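3月10日 作業ノート(投票案内まわり)

昨日の続きから。Vundbridgeの期日前投票の案内文、第3稿を朝いちで印刷して、赤ペン片手に読み直した。うーん、まだ硬い! 「不在者投票の請求は所定の期間内に」って、所定の期間を知りたくて読んでる人に向かって所定って言われても困るよね、と自分で書いておいて思う。前の稿で直したつもりが、役所の元の文をまた引きずってしまっていた。ここは日付をそのまま出す。締切は投票日から数えて8日前の午後5時必着。「必着」も毎回誤解されるので、「この時刻までに窓口に届いているもの」と開いて書くことにした(長い。でも短くして間違われるよりいい)。

Meenakshiに電話で読み上げを頼んだ。紙で読むのと耳で聞くのとでは引っかかるところが全然違うので、これは毎回やりたい。彼女が二回つっかえたのは「本人確認書類の写しまたはこれに代わる番号の記載」のところ。読みながら「で、結局コピーを入れるの、番号を書くの?」と聞かれて、答えは「どっちかでいい」。だったらそう書けばいいじゃない、という話になって、その場で直した。

直したあと:
「封筒には、本人確認書類のコピーを入れるか、書類の番号を書いてください。どちらか片方で大丈夫です。」

これで通じるはず。「大丈夫です」がくだけすぎと言われたら「かまいません」に戻す。

それから、Merkeck地区の投票所の件。去年まで使っていた小学校の体育館が改修で使えなくなって、図書館の二階に移る。変更の知らせは1,970世帯に郵送済みということになっているけど、宛名の元データが古い住所録のままだった可能性がある、とMohsinからメモが来ていた。これはちょっと怖い。引っ越した人の分がそのまま前の家に行っているかもしれない。戻ってきた封筒がどれだけあるか、郵送係に聞かないとわからない。明日の午前中に電話する。忘れないように、ここに書いた。

図書館の二階はエレベーターがあるにはあるけど、正面玄関からだと見つけにくい。先週自分で歩いてみたら、児童書の棚の裏をぐるっと回らされた(途中で絵本コーナーに引っかかって5分くらい油を売ったのは内緒)。車いすの人や杖の人には東側の入口を案内したい。地図に矢印を入れるだけでもかなり違うと思う。矢印は太めで。前に作った細い矢印、白黒コピーしたら消えてしまったし。

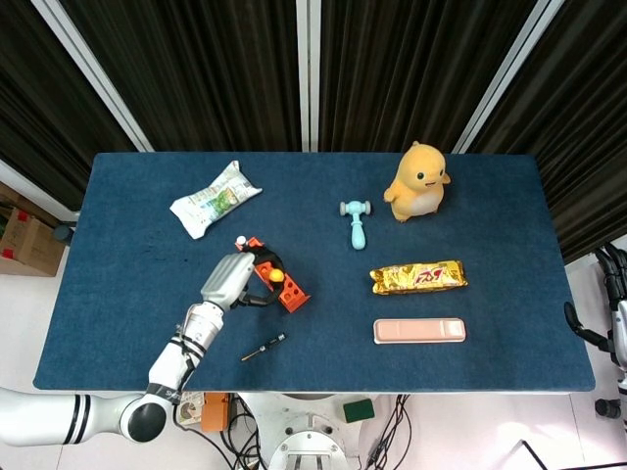

案内の電話番号をどこに置くかも、まだ決めきれていない。今は紙のいちばん下に小さく入っている。私は上に持っていきたい派で、Mohsinは「上に置くと読まずに全員かけてくる」派。気持ちはわかるんだけど、読んでもわからないからかけてくるわけで、それはそれで受けるしかないんじゃないかなあ。間をとって、締切の日付のすぐ横に置く案を両方刷ってみることにした。字の大きさは本文と同じか、ひとつ上。決めるのは刷り上がりを見てから。

昼すぎ、Ansari通りの集会所で説明会の下見。椅子は足りる。マイクは一本だけで、後ろの席だと少しこもる。質疑のときに係がマイクを持って走ることになるので、通路は真ん中を広めに空けてもらうよう頼んでおいた。プロジェクターは置いてあるけど、昼間はカーテンを閉めても画面がうすい。字の多いスライドはあきらめて、紙を配って手元で見てもらうほうがよさそう。スライドは地図と締切だけにする。

下見のついでに、集会所に来ていた年配の男性に第3稿を見てもらえた。ありがたい! 最初に言われたのが「で、提出箱はどこにあるの」。……書いてなかった。正確には裏面の表の中に入っているんだけど、裏返してもらえなかった。つまり書いてないのと同じだ。市内の提出箱は8か所、新しい決まりで夜間は使えなくなったから、場所と時間は必ず一緒に見せないといけない。表面に移す。そのかわり、選挙制度のあらましを書いた段落は丸ごと落とす。あれは私が書きたくて書いた段落で、投票に行く人にはたぶん要らない。ちょっと惜しいけど切る。

訳文のほうはTirent(翻訳を頼んでいるところ)から返事待ち。元の文がまだ動いているので、今日の直しが入った稿をもう一度送りなおす必要がある。向こうには申し訳ない……。変更したところに色をつけて送れば、全部見直さなくてすむはず。ファイル名に稿の番号を入れるのも忘れずに。この前、番号なしで送って、古いほうが訳されて返ってきた。完全に私のミス。

夕方、Mohsinと少し立ち話。新しい本人確認の決まりについて、案内文の中でどこまで背景を書くか。彼は、なぜ変わったのかをひとこと入れたほうが親切だと言う。私は入れたくない。賛成の人にも反対の人にも配る紙だし、どんなに気をつけて書いても、どちらかの言い分に寄って読まれると思う。必要なのは、何を持っていくか、いつまでか、どこへか。経緯を知りたい人には市議会の議事録の見方を別の紙で用意する、というあたりで落ち着いた。別紙は私の担当になった(言い出したほうが負け)。議事録、探しにくいんだよね。検索の窓に会議名を正確に入れないと出てこない。

あと小さいこと。「有権者の皆様」で始めるか「Vundbridgeにお住まいのみなさんへ」で始めるかで、地味に迷っている。後者のほうが自分あての手紙っぽくて好き。ただ、住んでいても投票権のない人もいるし、登録だけ残して市外にいる人もいるから、正確さで言えば前者。Meenakshiは「最初の一行なんて誰も読まないから締切を一行目に持ってきて」とのこと。うっ、正しい気がする。見出しを締切にして、呼びかけはその下に小さく。これで一度組んでみる。

次の稿でやること
・締切を見出しに上げる
・提出箱の場所と時間を表面へ。制度の段落は削除
・図書館の地図、東側入口に太い矢印
・電話番号の位置、2案を刷って比べる
・郵送係に戻り封筒の件を確認(明日午前)
・色つきの第4稿をTirentへ
・議事録の見方の別紙、下書きだけでも

5月の本番までに説明会をもう一回入れたいけど、集会所の空きが夜しかないらしい。夜でも来てもらえるかどうか、Meenakshiが知り合いに聞いてくれている。返事が来たら続きを書く。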